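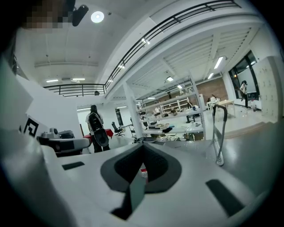

Shiyu Ding says that anybody can get a machine to pick up a mug, and that the trouble starts when you ask it to put the mug away. There is a cupboard door to be got round, and somebody has left a jug where the mugs go, and the mug you have in your hand turns out to be a bit taller than the one you practised with. She has been working on the putting away for the better part of four years and says she still does her own at home, usually while listening to the radio.

I had gone to see her at Tulero in May with what I thought was a simple question. My mother is getting on and has begun to find the hoovering a trial, and my brother-in-law, a cheerful believer in anything with a plug, had told her over lunch to hang on, because there would be a robot for it before long. A robot for all of it, he said, the washing-up and the beds and the lot. She looked at me across the gravy. I promised I'd find out.

The hoovering we can deal with quickly. Machines that trundle about and suck up crumbs have been with us for years, and if your floors are clear and your rugs lie flat they do a decent job. My mother's rugs do not lie flat and never have. But leave that aside, for what she really wants is hands. She wants something that will strip a bed, find the matching lid for a saucepan and get the duvet into its cover, a job that defeats a good many grown people with university degrees.

Tulero's people spend a lot of their time with hand-held grippers, and I should say something about these, as they were the thing I had least expected. I had pictured a metal person standing at a sink. The grippers are held by ordinary people doing ordinary tasks, with a camera recording what goes on between the jaws, and the recordings are then used to teach a robot arm how the task goes. The shape is plump and white and rather friendly, like something from the better sort of kitchen shop. You hold it, you squeeze, and you discover how much your fingers have been doing for you all these years without any thanks.

I had a go at folding tea towels. I have folded tea towels since I was tall enough to reach the table and consider myself sound at it. With the gripper I was hopeless for a good while. I couldn't get hold of one layer without taking the layer underneath as well, and when I did manage it I let go too early and the corner flopped back. Shiyu was very kind and told me to slide along the edge first and pinch afterwards. After that I got through a small pile, none of it fit to be seen by my mother.

They like to collect 200 goes at a task before they try it on the arm, she told me, and they like the goes to be different from each other – different towels, different tables, left-handers, people in a hurry. A machine taught by one tidy person in one tidy room will come unstuck the moment it meets a family. 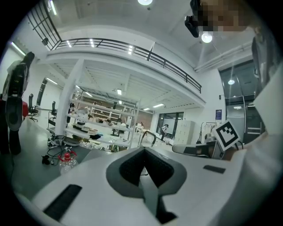

The shop floor, with a gripper in front and shelving beyond.

So what can it do once it has been taught? I watched an arm running on what they call Mukum, their control software, fold a hand towel from a basket. It took its time. It picked the towel up, considered it, put it down, picked it up by a better corner and made a fold I'd have been pleased with, then a second one that was a touch skewed. Then it started on the next. There was something soothing about it, a bit like watching somebody else do a jigsaw. Of 11 towels it folded all but two, and those two had got themselves rolled up together in the basket, so I'm inclined to be forgiving.

After towels we had cutlery, and that was a less happy story. Forks went into the tray nicely, but a teaspoon lying inside a dessert spoon was taken for one object and went in as one. A person feels the difference straight away, by weight and by that little clink. The arm had the picture of the spoons and didn't have the clink, if you see what I mean. They are working on the clink.

You might think a factory would be easier going, and in some ways it is. Things on a shop floor come in known sizes and arrive from a known direction. Zutberg, a maker of bathroom fittings, has had a pair of arms packing tap kits since last year, and I rang their packing office expecting to be told how marvellous it was. The answer was a good deal more measured. The arms are steady on the standard kit and keep going through the tea break. Put in the kit with the flexible hose, though, and the hose springs out of the box while the lid is coming down, and a person has to be fetched. Zutberg keeps its hoses on the bench with people, and has no plans to move them.

That seems to be how it goes all over. Hard things of a known shape, yes. Soft things, springy things, things that hide inside other things, partly and slowly. I asked about the duvet cover and Shiyu laughed for some time.

There is a home machine on the way called Dai, a wheeled base with one arm, which a few households are trying out. I was allowed to talk to one of them, a couple with two small boys, and they were fond of it in the way you're fond of a slow but willing lodger. It clears the breakfast table, given the best part of the morning. It carries the washing basket to the foot of the stairs and there it stops, stairs being beyond it. They had taken to leaving it a job at bedtime, and the father told me he'd come down at 5 for a glass of water and found it still moving socks from one end of the sofa to the other, in the dark. He put the lamp on for it.

I don't want to sound sniffy, because I came away more impressed than I went in. Once you have tried to do a chore with two stiff jaws you stop thinking of it as a simple chore, and you look at the arm making its second fold with real respect. Shiyu thinks laundry will come first, in hotels and care homes where the towels are all alike, and private kitchens a long way behind. She wouldn't put a year to it, though I tried twice, once over coffee.

I reported all this to my mother by telephone that evening. She listened very patiently and asked whether it could do fitted sheets. I said I hadn't thought to ask. She has since found a nice woman from the next village for two hours a week, and they do the beds together, one on each side.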